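The table by the window

I have been meaning to write about the table since May, when it finally came up the stairs in two pieces and took most of the paint off the door frame on the way. Those of you who have been reading for a while will know that for years I did everything at the kitchen worktop, standing up, with my elbow in the butter. So a proper wooden table in the back room, with nothing to do except be a table, still feels like a bit of a luxury.

It came from a house clearance place in Ellwood that I only went into to get out of the rain. The ticket said 100 pounds and I didn't haggle, which my family will tell you is not like me at all. Whoever had it before had polished it with something orange and sticky, and it took me the best part of a fortnight (evenings only, radio on, window open) to get back down to the wood. After that it had two thin coats of Atis oil, a good rub with an old pillowcase, and a week of me telling everybody not to put anything on it.

I'm so pleased with how the grain has come up! It's a warm, middling sort of brown with very fine lines running along it, and darker streaks here and there that I had no idea were hiding under all that polish. There are a few tiny pale specks as well. I did think about going back over those, and then I made a cup of tea and decided I liked them.

Of course a table doesn't stay bare for long in our house. It was going to be for sewing, and then for letters, and what it mostly gets used for is propping a phone up so that I can follow something while my hands are busy.

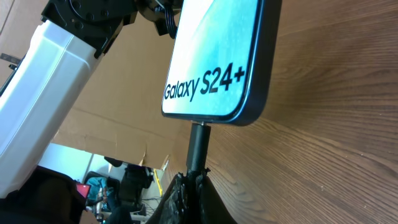 The Galaxy S24+ up on its post, with the table behind.

I do like a phone held up off the wood. When mine is lying flat I end up hunched over it like a heron, and by the end of a long knitting pattern my neck lets me know all about it. I'm on the Flondach shawl at the moment, which starts off very gently and then grows to 306 stitches a row just when you've got comfortable. Having the chart up at eye level means I lose my place perhaps once an evening, and before it was more like every other row.

What I haven't sorted out is the light. In the late afternoon the sun comes straight across and any screen goes terribly pale, and I find myself squinting and tilting and shuffling my chair along. I've been looking at a linen blind from Peketti, only I measured the window twice and got two different answers, so that will have to wait until someone can hold the other end of the tape.

The next job is the chairs. We have three that nearly match and one that doesn't even try, and I've still got half the tin of oil left, so I may make a start on the worst of them if the weather stays dry enough to have the window open.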